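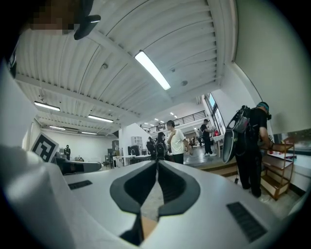 Workshop tips for a student robotics club: hand-held grippers and the room they are used in

Soft finger pads on a hand-held gripper wear at the tips first and at the base last, and a club that checks only the base will replace them too late. Open the jaws to the rest position and look down between the pads from behind, the way the operator sees them. On pads with a raised rim and a hollow center, the two curves should mirror each other, with an even, narrow gap where they face. The darker rim and the lighter gray inside make this easy to judge by eye under ceiling tubes. If one pad bows further than the other, swap left and right before ordering anything. If the lean follows the pad, the pad is worn. If it stays on the same side, the fault is in the mount.

The notes on this page were collected over two terms of the manipulation project at the Prostham club, and revised after the joint session at Bridham in June. They cover cleaning, cables, markers, floor layout and the practice tasks. Software is covered in the project handbook.

Cleaning the pads

Wipe pads with a lint-free cloth dampened with plain water. Dish soap leaves a film that lowers grip on smooth objects, and a pad cleaned with soap needs a second and third rinse. Do not use acetone or brake cleaner. Isopropyl alcohol is acceptable on the rims, in small amounts, once a week.

Dry the pads flat on a paper towel with the jaws removed. Pads dried on the gripper tend to hold water in the hollow. A hair dryer on the cool setting is fine.

Keep housings clear of lint. Where a housing has vent grilles, brush across the slots with a dry paintbrush and vacuum up what comes loose. Compressed air pushes the lint inward.

Marker cubes and boards

Printed square markers are read by contrast, so the black must stay black and the white must stay white. Handle cubes by the edges. A greasy thumbprint on a matte face is hard to see from the front and shows as a gray patch under a low lamp.

Matte label stock outlasts plain copy paper. Apply it from one edge with a plastic card, trim with a fresh blade, and leave a white margin around the pattern. A pattern trimmed to its last black row will be missed against a dark background. Replace a face with a lifted corner the same day. Clear tape over the top causes glare and should not be used.

Label the inside of the cube with the pair it belongs to. Left and right cubes that look alike from a few feet away will be swapped sooner or later, and the session log will be wrong until someone catches it.

How long to practice before recording

New members usually ask for a number. Ours is six short runs on one task with both hands, with no recording, followed by a break. After that, record. Runs done when the forearms are tired are slower and contain more regrips, and most of them end up deleted.

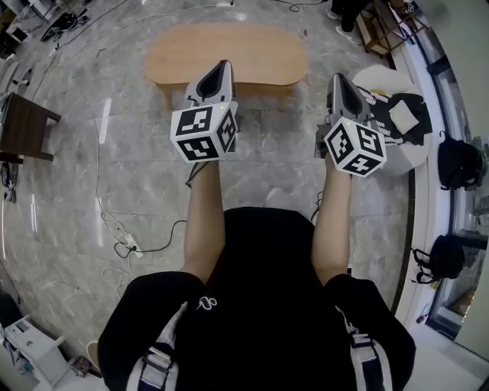
Should a beginner start with one gripper or two?

Two, provided the first tasks are simple. A member who trains for a term with one hand tends to park the other against the body, and that habit takes longer to remove than the early clumsiness with a pair. Start with tasks where one hand only steadies the object, such as holding a bowl while the other hand moves a spoon.

Floor and cables

The operator's attention is on the hands, so anything at ankle height has to be dealt with before the run. Set power strips against a wall or under a table, on the side away from the walking path. If a cord must cross open floor, lay it straight, cover it with a rubber ramp, and mark both ends of the ramp with yellow tape. Polished tile needs tape that peels clean – test a short piece overnight first.

Coil spare length in a figure eight and secure it with hook-and-loop straps. Zip ties get pulled too tight and then cut off with whatever is nearest.

Bags go on hooks or on one shelf. The club at Kikby paints a rectangle on the floor for them, and this works as well as any shelf as long as the rectangle is well outside the practice area.

For a cable running from the wrist, leave enough slack for a full elbow bend plus a hand's width. Clip it once at the forearm and once at the shoulder strap. Check it by reaching to the lowest surface in the task and then to the highest. A cable that goes tight at either end will tug on its connector in every run, and connectors are the part we replace most.

Straps and harnesses

Fit shoulder straps before the tools are picked up. The load should sit on the shoulders with the chest upright, and it should not shift when the wearer leans forward. Mark each member's strap position with a dot of paint pen on the webbing, one color per person. This saves several minutes at every changeover.

Wash washable padding by hand and air dry it. Wipe headgear padding after each wearer.

Setting up household tasks

Use ordinary furniture. A low coffee table, a side table and a small shelf give three working heights, and most household tasks can be built from those. Secondhand pieces are preferable, given how often they are bumped.

Choose cloth items with some texture for folding practice. Thin, slippery fabric is discouraging for beginners and should be kept for later. Knitted cloths are easy to pinch but stretch, so pick them up near a corner.

Return objects to marked starting points. Low-tack dots on the tabletop are enough. Change the layout on purpose between batches, write down the change, and photograph the table from the same spot each time.

Lighting: keep the ceiling lights on for the whole session, even with good daylight. Large windows change the exposure through the afternoon, and a batch begun at 3:00 p.m. will not match its own ending if the room depends on the sun. Blinds half down are better than blinds adjusted every few minutes.

Record keeping

Give every run a number and never reuse one. Our log stands at 3,109 runs, of which 568 were rejected. Most rejections have one of two causes: an object placed off its mark, or a marker face covered by a sleeve. Members now roll sleeves above the elbow.

Write the reason for a rejection at the time, in plain words. "Bad" is of no use a month later. "Cup tipped at handover" is.

Spectators

Keep visitors on the far side of the task furniture, standing still during a run. Conversation is no problem. Walking through the practice area is, and so is picking up an object to look at it and putting it back somewhere else.

Storage and spares

Store grippers with the jaws relaxed. Pads left squeezed over a vacation take a set and may not recover. A lidded plastic bin with a folded towel in the bottom is adequate. Remove batteries if the bin will stay closed for more than two weeks.

The Cirillo parts drawer should hold the following at the start of term:

Finger pads, 2 pairs
Matte label sheets, cut and uncut
Hook-and-loop straps
Wrist cables, 2
Soft paintbrush
Plastic card for applying labels
Yellow floor tape and low-tack dots

Sign out anything taken from the drawer on the sheet inside the lid. Worn pads go in the coffee can on the bottom shelf, with the date of removal written on the back in grease pencil.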